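Unel estrena su club de clientas y clientes con un cuaderno de sellos para todo Pridero

La tienda de tés, infusiones y cosas ricas para la merienda que tantos vecinos de Pridero conocen por su escaparate verde ha decidido dar las gracias a su manera. Desde este mes de julio, Unel tiene club propio, con cuaderno de sellos, boletín quincenal y alguna que otra sorpresa en el paquete para quienes compran desde lejos.

La inscripción es gratuita y se hace en el mostrador o en la web de la tienda, en un formulario muy cortito que pide el nombre, un correo y el té favorito (esto último, nos cuentan, es obligatorio y se lo toman muy en serio).

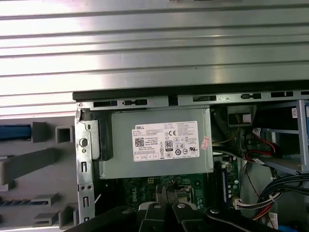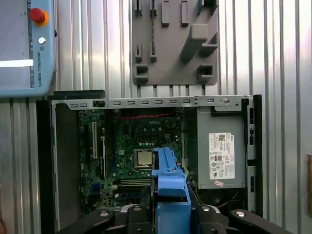
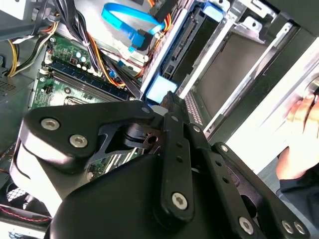
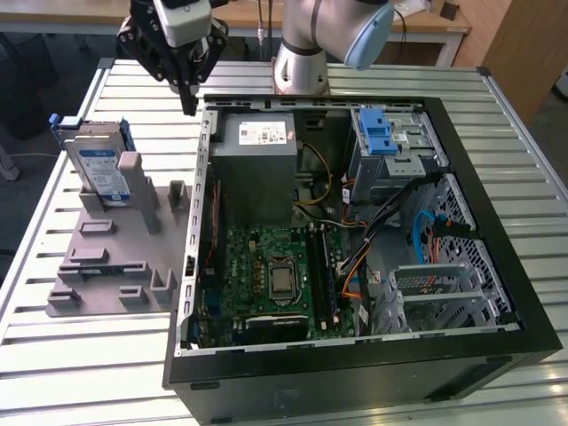 Con lo que me gusta a mí un cuaderno de sellos, lo que pido es que no caduque, escribía una clienta en el perfil de la tienda a los pocos minutos del anuncio, y añadía que en casa guarda tres tarjetas de otros comercios que perdieron su valor antes de que le diera tiempo a llenarlas. La respuesta de Unel llegó esa misma tarde, con muchos corazones y una promesa clara: los sellos no caducan, y si el cuaderno se moja o se pierde, se recupera con el correo electrónico con el que se hizo el alta.

El funcionamiento es sencillo, aunque conviene leerlo con calma y, si puede ser, con una taza delante. Cada compra da derecho a un sello, sin importe mínimo, y al completar una página se elige entre una lata pequeña de la mezcla de temporada o un descuento para la siguiente visita. Las páginas son de diez sellos. Los pedidos por internet también cuentan: el sello viaja dentro del paquete, en una pegatina con el mismo dibujo que el de tinta, para que quien vive fuera no se sienta invitado de segunda.

El boletín es quizá la parte que más ilusión hace en la casa. Saldrá cada dos semanas, los domingos a las nueve de la mañana, y quiere parecerse más a una carta que a un folleto. Habrá una receta, una pequeña historia sobre el origen de alguno de los tés y una pregunta para los lectores, cuyas respuestas se publicarán en el número siguiente. La primera pregunta ya está decidida y va a traer cola: ¿leche antes o después? También habrá ofertas, claro, pero irán al final y sin letras rojas – en la tienda son bastante firmes con eso.

Los primeros 200 inscritos recibirán además un cuaderno de tapa dura numerado a mano, que se podrá recoger en el local o pedir con el siguiente envío. A partir de ahí, el cuaderno será de tapa blanda, igual de bonito según sus responsables y con las mismas páginas. Al cierre de esta noticia quedaban todavía ejemplares de la primera tirada, y en la tienda recomendaban no dejarlo para después de las vacaciones.

La imprenta Thakur, de la calle de al lado, se ha encargado de los cuadernos y también de los sellos de goma, que tienen forma de tetera y cambian de color según la estación. Azul para el verano, que es el que se estrena ahora, y ocre para el otoño. En las pruebas se descartó un rosa que en pantalla quedaba precioso y sobre el papel crema apenas se veía, y que ha acabado, para alegría de muchos, en las bolsas de regalo.

A la iniciativa se ha sumado Filtville, el taller de filtros de tela y fundas para teteras que suele compartir puesto con Unel en el mercado de los domingos. Quien lleve el cuaderno a cualquiera de los dos podrá sellarlo igualmente, y los premios se recogen donde resulte más cómodo. Los dos negocios empezaron vendiendo entre amistades y por mensajes, y de aquella época conservan la costumbre de meter una nota escrita a mano en cada pedido. Con 2000 seguidores recién cumplidos en las redes de Unel, la costumbre empieza a dar su trabajo, pero de momento no piensan dejarla.

Para celebrarlo habrá una merienda en la tienda el próximo domingo, a partir de las seis de la tarde. Hay 30 plazas y se reservan en el mostrador o contestando al correo de bienvenida. Se probarán cuatro mezclas frías, entre ellas una de hibisco y piel de naranja que todavía no tiene nombre y que se bautizará allí mismo, por votación de los asistentes. Los niños pueden venir y tendrán su propia limonada. Quien tenga alergias o intolerancias hará bien en avisar al reservar, que el bizcocho lleva nuez – aunque se preparará otro sin ella si hace falta.

Las personas que ya tenían la antigua tarjeta de cartón no pierden nada. Basta con llevarla y en el momento se pasan los sellos al cuaderno nuevo, sin plazo ni papeleo. Si la tarjeta estaba a medias de una fila, la fila se redondea a favor del cliente.

El alta en el club puede darse de baja cuando se quiera desde el propio boletín, y los datos no se comparten con otros comercios, tampoco con Filtville, que lleva su lista aparte. Unel abre de martes a sábado en horario de mañana y tarde, y en agosto solo por las mañanas.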